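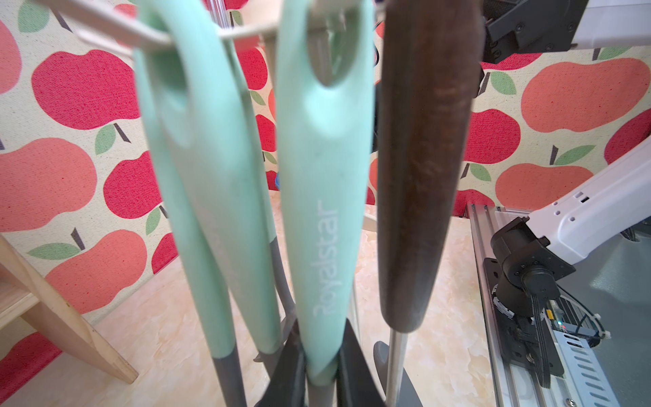

Progress report to Dela Peña, 2026-05-14
Guest cottages at Drarnen
Prepared by Fitriani Latuheru

Work on the cottages is on schedule except for the boat landing. All 8 cottages now have running water and power. Six are ready for guests. The last two, on the hill side, still need window screens and outside stairs. Endang Simanjuntak expects to finish both before the next payment is due.

The path from the parking area to the beach was regraded in March. It is 200 yards long and drains well, including after the heavy rain we had that month. Handrails are up on the steep part.

Bookings opened with the two-night minimum we agreed on. We have 28 confirmed stays so far, most of them families booking direct. Dénes Major handles the calendar and answers guest mail within a day.

The landing is behind. The first contractor, Drirner, withdrew, and Azlan Yusof is getting new prices. We do not ask for more money at this point.

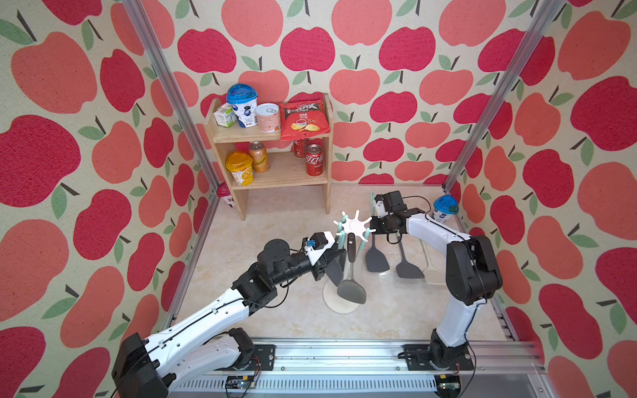

Will the cottages open before the landing is finished?
They will. Guests can arrive by road, and the booking page already says so.

We also spent $500 from the reserve on a second water pump. The receipt is with Yoga Wattimena. The next report will cover the landing contract and the first month of stays.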